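**FOR IMMEDIATE RELEASE**

Grasville, Dec 14, 2020

# Wisov Reports That Its Robot Can Clear a Table, Given Time and a Sympathetic Table

Wisov, the Grasville company working on robots for kitchens, laundries and stock rooms, today released the results of its first full round of chore trials. The short version is that the dishes are still safer with you.

The trials covered 19 chores, from wiping a counter to matching socks, and set Wisov's two-armed test machine, Kiều, against each of them in turn. Kiều was asked to do every chore from start to finish with no one stepping in. It managed four of them often enough that the company is willing to say so in a press release. Those four are putting a cup on a tray, wiping a flat surface, moving boxes from a low shelf to a higher one, and closing a microwave door.

Opening the microwave door is expected in January.

"People ask me when they can have one at home, and I ask them how they feel about their plates," said Driss Benkirane, chief executive of Wisov. "We've all seen the videos of robots doing backflips. I have never needed a backflip at my house. I need somebody to deal with the pan that's been soaking since last night, and we are a good distance from the pan."

## What the machine learns from

Kiều is trained on people doing chores by hand. Wisov staff and paid trainers hold the same kind of two-fingered gripper the robot uses and go through the work with it, picking things up, putting them down and wiping where they were. The recordings become the robot's lessons. The company has collected 3,000 of them so far this year, which makes Wisov's test tables some of the most thoroughly wiped furniture in the state.

Trainers work on their feet, in sessions kept short at their own request. New hires tend to find out in the first hour that a job their hands have done since childhood gets strange once the hands are replaced by two fingers and a hinge. Folding a cloth goes from a few seconds to a small project. Wisov considers this useful information. If a grown adult with a gripper can't get a chore done, the company sees little point in asking a robot to try, and several chores were dropped from the list on those grounds. Fitted sheets went first.

The tabletop work is the plainest part of the program and takes up most of the calendar. A tray, a plate, a lidded cup and a cloth will fill an afternoon.
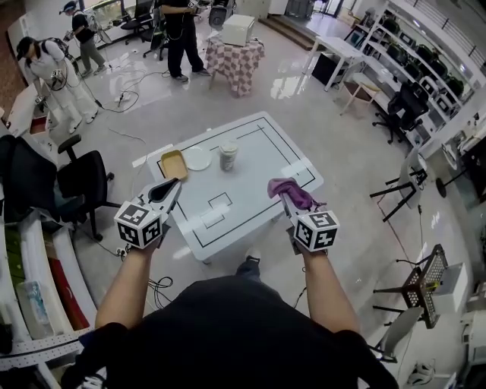 ## How the chores went

**Wiping.** Kiều is good at wiping. It is patient, it covers the whole surface, and it doesn't stop to look at its phone. It also can't tell a clean table from a dirty one and will give both the same attention. On a table with objects on it, it wipes up to the objects and regards the matter as closed.

**Clearing a table.** Cups go well. Plates go less well, as a flat plate on a flat table offers two fingers very little to hold on to. The robot's best plate run took 184 seconds from first reach to final placement. A person does it while talking about something else.

**Laundry.** Kiều can pick up a towel. It can put down a towel. What happens between those two events isn't yet folding, though one trainer has described it as "folding in spirit." Socks were attempted and will be attempted again.

**Stocking shelves.** The shop-floor results are better, and Wisov isn't shy about them. At a hardware wholesaler in Flurnley, Kiều moved 800 boxed items onto marked shelves over the length of the trial with a person nearby to restart it when it lost its place. Boxes are square, they stay where they are put, and no one in Flurnley left a spoon in one.

"The stock room is where this earns its keep first," said Tín Diệp, who leads training at Wisov. "Same boxes, same shelves, same lights. A kitchen is a different kitchen every time you walk in. My kids rearrange ours between breakfast and lunch, and I get lost in it myself."

Diệp said the robot's failures at home chores are mostly small ones in a row. It reaches a little short, nudges the cup, then reaches for where the cup used to be. "A person fixes that without noticing. We have to teach the fixing too, so now we record people making the mistake and recovering. I have trainers who are very talented at nearly dropping things."

## So, can machines do chores yet?

Wisov's answer is: some, slowly, with supervision, and preferably on a weeknight when you aren't having people over. The company doesn't plan to sell a home model next year and has asked its own sales staff to stop hinting at one. It will offer shelf-stocking trials to a small number of warehouses and shops near Grasville beginning in January, with a Wisov operator on site for every shift.

Work on household chores will go on alongside. The next round keeps the same list and adds unloading a dish rack, which Benkirane requested personally. Loading the dishwasher was discussed and put off, after it came out that the people in the office couldn't agree on how that should be done either.

"I'd rather tell customers four out of 19 and have it be true," Benkirane said. "My mother-in-law asked if it could do windows. I told her it can do the bottom half."

## About Wisov

Wisov builds and trains robots for repetitive work in homes and shops. The company is based in Grasville and runs its shop-floor trials in Flurnley. Its break room is cleaned by people.

Shops and warehouses interested in the January trials may contact the Wisov press and partnerships desk in Grasville. Demonstrations are by appointment. Visitors are welcome to bring their own cups, ideally with lids.

\###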